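Automation and the Front Counter: Notes on Our First Quarter

The following remarks concern the introduction of automated handling at the Skostholm depot, where I have been employed in property services for the better part of my working life. They are my own views and should not be read as a statement of the organization's policy.

The depot issues and receives keys for more than 800 rental units. Until this spring, each set that came back over the counter was sorted by hand, checked against the register, placed in a tray and returned to its hook. The work is simple and it is constant. On the last day of a month it occupied three staff members from opening until well past supper, and the errors that were made tended to be made in the final hour.

Management selected a system from Flurent to take over the sorting stage. The proposal circulated to staff described the task in a single line: "retrieve item, identify item, place item." Those of us who had done the job noted that a ring of keys is an awkward object. It changes shape each time it is set down, the blades slide over one another, and the part one wishes to hold is frequently underneath.
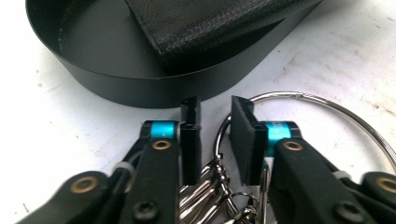

Staff were consulted at two meetings before any decision on hours was announced. I wish to record that this was done properly, as earlier changes at the depot were not handled with the same care. The questions raised were practical ones. Members of the counter team asked who would be responsible when a set was filed against the wrong unit, whether the evening premium would continue, and whether the people who had previously sorted keys would be expected to watch a machine do so for the length of a shift.

The answers were mixed. Responsibility for a misfiled set remains with the shift lead, which I consider reasonable, although the shift lead now signs for work that he or she has not carried out. The evening premium was kept until December and will be reviewed at that time. On the matter of supervision, it was agreed that no employee would be assigned to monitor the equipment for more than three hours in a shift. I had argued for two.

My own duties have altered more than I expected. I was accustomed to knowing the stock by touch. A particular ring from the Ruangrit building was heavier than the others, and I could find it without looking up from the telephone. I now spend most of the morning on exceptions, meaning the sets which the system sets aside for a person to examine. Typical causes are a tag that has been turned face down, two rings caught together, or a label written in pencil by a tenant. Some mornings there are very few of these. After a long weekend there may be a full bin.

It became apparent in the first weeks that our labelling practice would need to change. We had relied for years on handwriting that only the counter team could read, and on a colour scheme which had been extended so many times that purple meant one thing on the north side of the property and another on the south. A revised colour chart was issued, and every floor was asked to follow it.
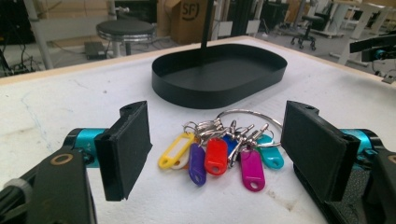
The revised chart was a sizeable undertaking. Five of us worked through the cabinets over several afternoons, replacing tags and correcting the register as we went. A number of sets were found to belong to units that had been renumbered long ago. I would suggest to any office considering similar equipment that this exercise be carried out first, and that paid time be set aside for it. Ours was done between telephone calls, and the register still shows it.

As for employment, no position has been eliminated at the time of writing. One colleague moved to the inspections group at her own request and reports that she prefers being out of doors. A vacancy at the counter has not been filled, and I do not believe it will be. I mention this for the benefit of those who have written to ask whether automation has cost anyone a job here. A vacancy that stays vacant is seldom announced.

There have been improvements, and I acknowledge them. The month-end close is shorter. Newer employees are no longer kept late for sorting, and they are learning the tenancy side of the business sooner than I did. The sister office at Plusia has asked to visit in the autumn, and I have been requested to prepare a short account of the exceptions procedure for their counter staff. A draft is with my supervisor.

Last updated: September

Related posts
Who Signs for the Work? Responsibility on a Shared Shift
The Ruangrit Building: A Short History of Its Locks
Notes from the Second Staff Consultation
On Retiring the Paper Register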